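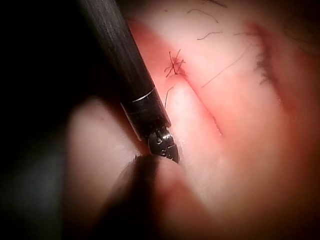
Jaw tip next to the closed line, knot just above it.

Thursday, Dunby lab, evening slot. Two hours booked, most of it spent at the console. Bjarke drove first, I logged, then we swapped.

Task for the suturing module is unchanged: interrupted stitches, three throws each, tails cut short. Jadwiga has set the motion scale at 6 to 1 for everyone until the assessment. At that scale I run out of hand travel halfway through the second throw and have to clutch. Each clutch costs a few seconds and leaves the wrist at an awkward roll. I clutched 16 times on one stitch, by the log. Bjarke keeps his elbows on the rest and re-centres before he picks up the tail, so he mostly avoids it. Will copy him next time.

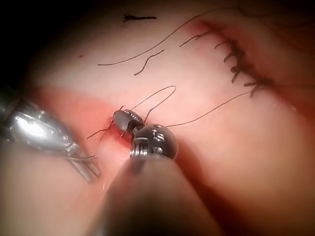

The other recurring fault is tension. With no force feedback the only cue is how the surface moves around the thread, and I look at the jaws instead. Berwyn came by at half past six and told me to watch the far side of the bite and stop pulling when it stops moving. My next two knots sat flatter. Two is too small a sample to mean much – I have written it in the book anyway.

Software: the Zelo logger dropped the left wrist channel again. It records position and jaw angle but the roll values freeze after a clutch. Fraser thinks the timestamp is reset when the pedal is released and the filter then throws away everything older. He has a patch on his own branch, untested. Until it is merged I am noting clutch times by hand, to the nearest second, which is poor but enough to line the files up.
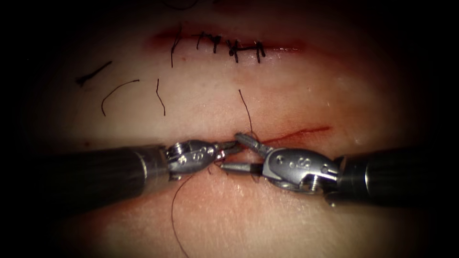 Best complete stitch was 117 seconds from first bite to cut. Bjarke was quicker and would like that recorded, so it is recorded. Evdokia wants path length as well as time in the report, and she is right: a slow stitch with few movements should score better than a quick one with a lot of waving about. Path length depends on the logger, so see above.

Left to do before May: re-run the Katsaros calibration on both arms, check whether the right jaw closes fully at zero, plot my clutch counts against stitch time. Fraser to send the patch. I still have Dallis's torque driver in my bag and need to return it on the way in.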